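Fornness Linen Services
Progress report to the Lanier Fund, second reporting period
Project: Shared handling of bed linen and garments at the Zirngate site
Prepared by Celina Jakubowski, project lead

1. Where we are

The grant pays for two things: developing a two-handed robot that can pick up, spread and fold mixed laundry, and finding out what happens to the jobs of the people who do that work now. The second part was a condition of the award and this report gives it about the same space as the first.

The training hall at Zirngate has been in use since May. Work on flat sheets and towels is on schedule. Work on garments is behind, for reasons given in section 2. The staff consultation is complete for the day shift and half done for the evening shift.

2. Technical work

The original plan was to teach the system from recordings made on a folding table. Gunvor Blomqvist, who supervised the finishing room before she joined the project, objected to this early on. Much of the linen we handle for care homes is sorted on beds, by people leaning over them, and a mattress gives way under the hand where a table does not. We changed the plan in the first month. Operators now work with hand-held grippers over a made-up surface, and the recordings are used to train the arms.

The sheets are creased on purpose before a session. Pulled tight, they gave us results that looked good and did not carry over to real beds. We also leave everyday objects lying on the bedding, as residents do, so that the system learns to work around them.

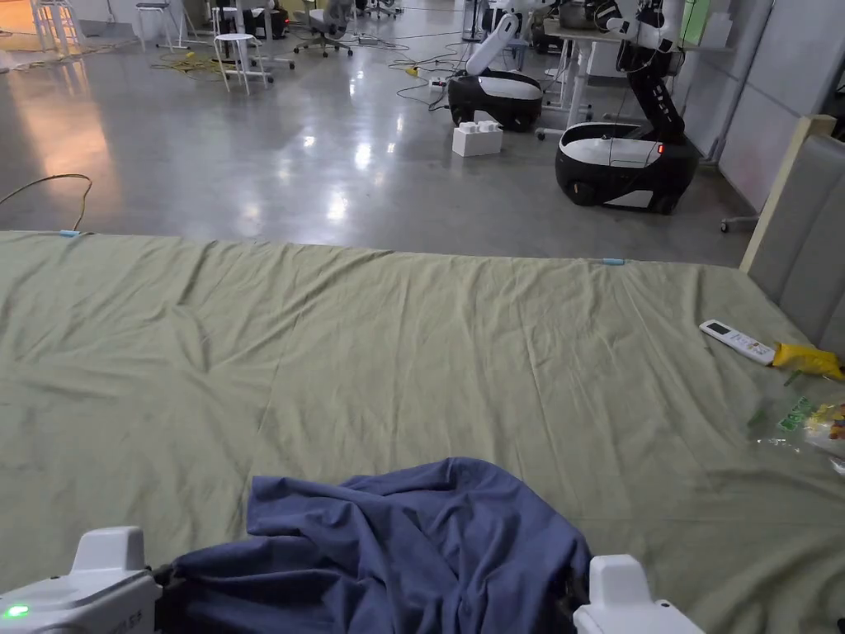 Dark garments remain the hardest class. When a navy or black item is bunched up, its edges are difficult to tell from its folds, and the software often chooses a pinch point in the middle of the cloth. The item then comes up as a lump and has to be put down again. Experienced operators get past this by feeling for a hem. The grippers have no comparable sense, and the Shemweta software we license was written for light-colored flat linen. Toivo Riihimäki has been testing a two-step approach in which the first pinch only opens the pile and the second looks for a corner. It is slower but fails less.

We logged 191 completed garment sequences in the period against a target that assumed simpler handling. Of the last 100, 40 needed a person to step in. For plain towels the same figure is low enough that we have stopped recording it separately.

Floor cabling was raised in the safety walk-through. Extension cables and charging leads cross areas where people walk backward while watching their hands. Fixed floor covers have been ordered for the main routes, and the rest will be rerouted along the wall.

3. What has changed for the staff

Four people from the finishing room have moved to the project part time as gripper operators. They kept their grade and receive the training supplement agreed with the shop steward, Ronaldo Furtado. All four chose to apply.

The work is different from what they expected. Finishing is fast and repetitive, but it is social, and a person can talk through most of a shift. Operating the grippers takes full attention, and the movements have to be slower and more deliberate than a skilled folder would make them. Two of the four said in interviews that they felt clumsy at a job they had done well for years. One asked to return to finishing after five weeks and has done so. We had told everyone that they could go back, and it matters that this was seen to work.

Physical strain has moved. Complaints about shoulders and lower backs went down among the operators, which was the hope. Complaints about wrists and thumbs went up, which we had not planned for. Sessions are now limited to 40 minutes, followed by other duties — usually sorting or labeling recordings. The occupational health adviser will review this again at the end of the next period.

On the evening shift the main concern is hours. Zdzisław Michalski, who leads that shift, held two open meetings and passed on the questions in writing. Most of them came down to whether towel folding will be taken off the evening rota once the arms can do it. Management's written answer is that no contracted hours will be cut during the grant term. It does not cover what comes after, and the staff noticed that. We have asked for a fuller answer and will attach it to the next report.

One change was not in the proposal. Labeling the recordings was to be bought in. Former finishing staff turned out to be better at it, as they can tell a failed fold from a slow one and know which creases matter to the customer. We have kept this work in house and would like to make it a permanent post.

4. Budget

Spending is within the approved total. We underspent on outside labeling and overspent on replacement gripper pads, which wear faster on terry cloth than the supplier stated. We ask for permission to move the labeling balance to staff training. The request form is attached as Annex B.

5. Next period

Garment work will continue with dark and mixed-color items, using the two-step approach as the standard method. The first supervised trial outside the training hall is planned for the towel line only, with an operator present at all times and a stop button within reach of every work position.

Evening shift interviews will be finished and the results shared with staff before they are sent to the Fund. Ronaldo Furtado has asked to see the interview questions in advance, and we have agreed.

Annex A: Session log summary
Annex B: Budget transfer request
Annex C: Notes from evening shift meetings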